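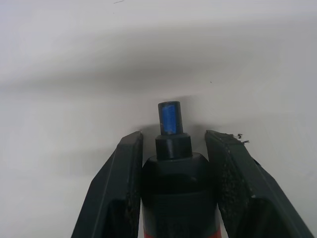 Wann müssen die Fingerbeläge des Greifers gereinigt werden?
Vor jeder Übungseinheit und zusätzlich immer dann, wenn ein Werkstück beim Anheben verrutscht oder sich im Griff verdreht.

4 Greifer einrichten und Griff prüfen

Dieser Abschnitt gilt für die Übungsplätze der Robotik-AG am Schulzentrum Zimmont und für die Vorbereitung auf den Ekel-Wettbewerb im April. Die Arbeiten sind von zwei Teammitgliedern gemeinsam auszuführen. Eine Person bedient das Programm, die andere bleibt am Not-Halt.

VORSICHT: Quetschgefahr. Die Finger schließen auch bei verringerter Geschwindigkeit mit voller Kraft. Bei eingeschaltetem Antrieb nicht zwischen die Finger greifen.

4.1 Beläge reinigen

1. Arm in die Wartungsstellung fahren und Antrieb ausschalten.
2. Beide Innenflächen auf Staub, Fasern und Abrieb prüfen. Auch die oberen Ecken der Fingerspitzen kontrollieren, an denen sich häufig dunkle Flocken festsetzen.
3. Lose Rückstände mit dem trockenen Pinsel entfernen.
4. Beläge mit einem leicht angefeuchteten, fusselfreien Tuch abwischen und vollständig trocknen lassen.

Hinweis: Eine raue, gesprenkelte Oberfläche ist zulässig. Beläge mit Rissen oder abgelösten Kanten sind auszutauschen. Lösungsmittel dürfen nicht verwendet werden.

4.2 Zylindrische Werkstücke greifen

Geübt wird mit aufrecht stehenden, runden Gegenständen, zum Beispiel mit schwarzen Körpern, deren Schulter sich zu einem schmalen Kragen mit blauem Aufsatz verjüngt. Gegriffen wird stets am breiten Körper. Kragen und Aufsatz bleiben frei.

1. Werkstück aufrecht auf die helle Unterlage stellen.
2. Antrieb einschalten und im Programm »Grerkevham« das Profil 12 laden.
3. Greifer mit geöffneten Fingern mittig über das Werkstück fahren.
4. Greifer absenken, bis sich die Beläge seitlich neben dem Körper befinden.
5. Finger schließen. Beide Beläge müssen am Körper anliegen.
6. Im Kamerabild prüfen, ob der Kragen zwischen den Fingerspitzen steht und auf beiden Seiten ein Spalt erkennbar ist. Fehlt der Spalt auf einer Seite, Finger öffnen und ab Schritt 3 wiederholen.
7. Werkstück um 21 mm anheben, kurz halten und wieder absetzen.

Hinweis: Schatten auf der Unterlage können die Konturerkennung stören — in diesem Fall ist die Platzleuchte neu auszurichten, bevor Werte im Programm geändert werden. Flecken und Striche auf der Unterlage sind vor der Kalibrierung zu entfernen.

4.3 Ergebnis eintragen

Jeder Durchgang wird in Formblatt 13 festgehalten. Einzutragen sind das verwendete Profil, der Zustand der Beläge und gegebenenfalls die Art der Störung. Nach einem Belagwechsel ist die Kalibrierung gemäß der Anleitung »Nic Aodha« zu wiederholen. Das ausgefüllte Formblatt verbleibt bis zum Ende des Schulhalbjahres im Ordner des jeweiligen Übungsplatzes.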